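Emmanuel Mwakalinga has managed the water network at Starham for long enough to distrust round numbers. The figure he uses for the district is 2,452 metered connections. Leakage is calculated from the gap between what those meters record and what leaves the Kasley reservoir.

"People ask for a percentage," he says. "A percentage moves when demand moves. I would sooner see the night flow."

Night flow is read between 2 and 4 a.m., when household use is lowest. In January the Diketside zone was losing around 900 gallons an hour at that time. Crews closed valves one street at a time and traced most of the loss to a cast iron main under the Ham road.

Mwakalinga does not favor replacing the whole main. "Pipe fails at joints and where the soil shifts. If you replace 3,000 feet to fix two joints, you have spent next year's budget."

Pressure is his other concern. The zone was run high for years to serve a few houses on the hill, and every small leak lower down ran faster as a result. A booster pump now serves the hill, and the inlet valve has been turned down.

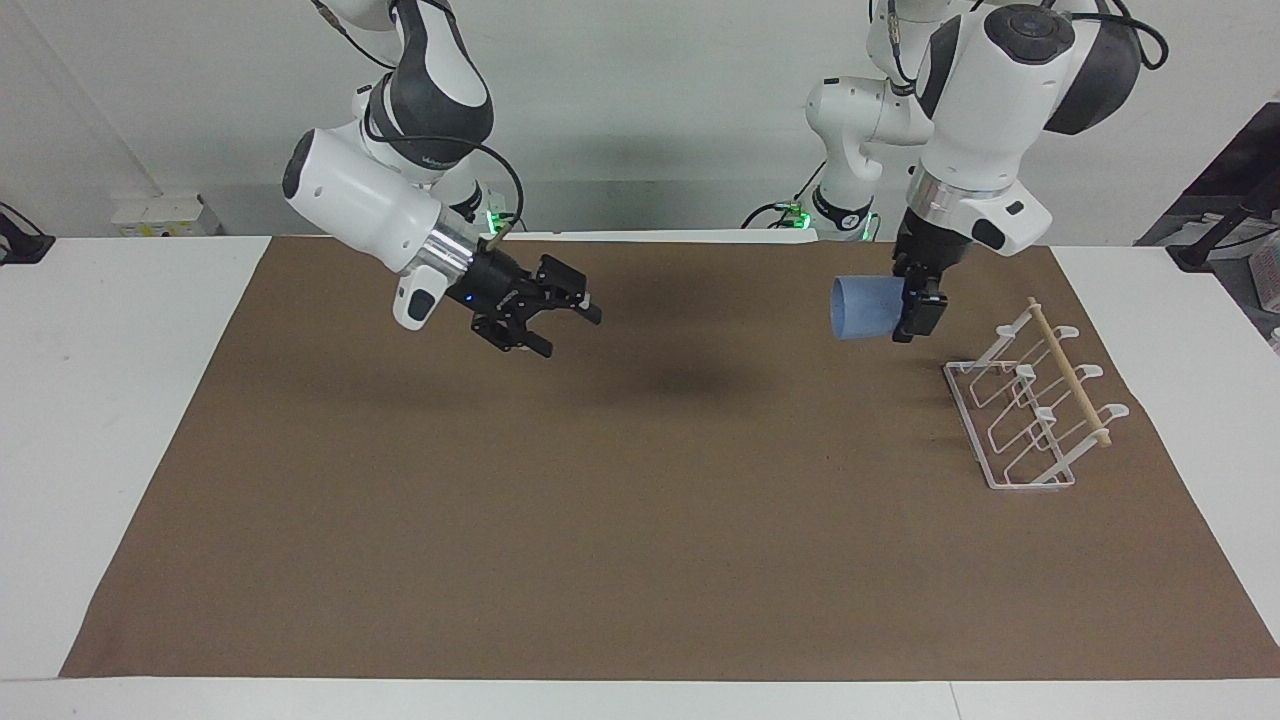

*White table with a brown paper mat.*

Asked about acoustic sensors, he is cautious. They work well on metal pipe and poorly on plastic, and the spacing has to be closer than most budgets allow. He plans to fit them on the older streets first and keep reading the night flow everywhere else.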